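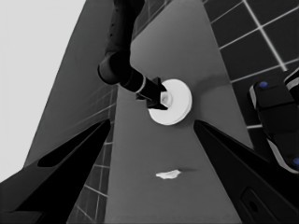
Families in Gidton told us that clean water came before everything else after the November flood. Your gifts paid for 773 household filters.

Home News Donate

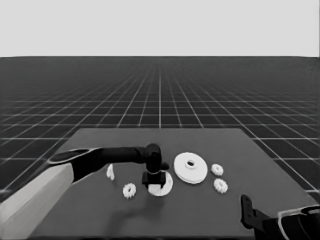

Next: Tastetow school roof

The repair will take 7 weeks – we still need help with the gutters.

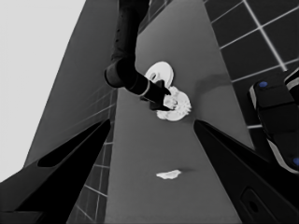 Robot arm over the tabletop, simulated view

Search this site... Go

Contact | © 2023 Irnent Relief Fund | Back to top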